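Zodwa Van der Merwe
2025-05-09

1/ I have worked in the office furniture refurb shop at Tatdale for 12 years, and as of this spring one of my coworkers is an arm. People keep asking me how that's going, usually with the face you'd use to ask after a sick dog. So, a thread.

2/ What we do, for those who follow me for the soup recipes: companies close or move or "reimagine their space," and their chairs come to us. We check them, fix what can be fixed, and send them back out to companies which haven't started reimagining yet. It's a steady business. It smells of upholstery cleaner.

3/ The worst job in the building has always been undersides. Anybody can look at the top of a chair. The underside is where the levers are, and the tilt, and the gum. You get down there with a flashlight and a clipboard and you come back up a different age.

4/ I did undersides for six years. My left knee would like that entered in the record.

5/ The arm goes under there now. It noses in below the seat, takes its pictures, tries what it can reach, and the pictures go up on a screen at my bench. My job is to look at them and decide: pass, fix, or parts. My title changed from "inspector" to "reviewer." My pay changed from one number to the same number.

6/ A typical thing to be looking at before I've finished my coffee. Gripper on the left, post and cylinder on the right, that little row of four tabs hanging down from the housing:
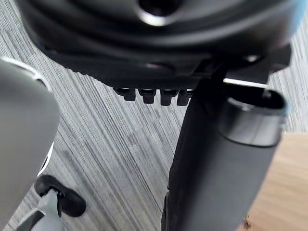
7/ WHAT GOT BETTER

My knee. I'm putting it first out of loyalty. I also go home with a clean shirt, and I've stopped finding other people's gum on my sleeve at dinner.

8/ The notes got better too. My old clipboard sheets said things like "tilt weird" and "see me." Now every chair has pictures attached to its ticket, so when the bench in back gets one marked "fix," they can see what I saw. They can also see when I was wrong. I had not thought that part through when I voted yes.

9/ WHAT GOT WORSE

Hearing. You'd be surprised how much of this job was ears. A bad cylinder has a sort of sigh to it when you sit down. A loose bracket ticks. None of that comes up on my screen. I asked if we could have sound and was told it was on the list. I've seen the list. It has its own scroll bar.

10/ Black plastic. Office chairs are black underneath, with black levers, on a black post. Someone at a design firm decided this decades ago and now I spend my mornings asking a monitor whether I'm looking at a crack or a shiny edge. I've sent chairs to the bench over a reflection. The bench was very polite.

11/ And talking. There used to be two of us on a chair, one up top and one underneath, and you talk when you do that. I learned about Lambros's whole divorce from under a swivel chair. Now he loads and I review and there's a partition between us. We've started taking the same break so we don't lose track.

12/ ON THE BIG QUESTION

Did anyone lose their job? No one was let go. Two people left and weren't replaced. I've noticed that these count as different things in a meeting and feel pretty similar on a Monday.

13/ The manager's slide said the arm would "free us up for higher-value work." I asked what the higher-value work was. Lambros Mitsotakis-Vlachou, to his eternal credit, asked again at the next meeting. In October we get an answer, apparently. The Gidville shop is getting its own arm that month and they would like an answer too.

14/ What I'd like, since I have your attention: let the people who did undersides decide what the arm looks at first. For the first weeks it took 30 pictures of every chair and skipped the tilt lever. Any of us could have told them. It took one lunch to fix, once someone came to lunch.

15/ The target is 3000 chairs by the end of the season. We're at almost half. I don't know if that's good. The chart is green, so I assume someone's happy.

16/ Things I've been asked at family events: does it have a name (the paperwork says Rafferty, we say "the arm"), does it take breaks (more than I do, it gets recalibrated), am I scared of it (I'm scared of the scroll bar).

17/ My break's over. Lambros is knocking on the partition, which means either there's cake or the arm has stopped again. Soup recipe on Sunday as usual, it's leek.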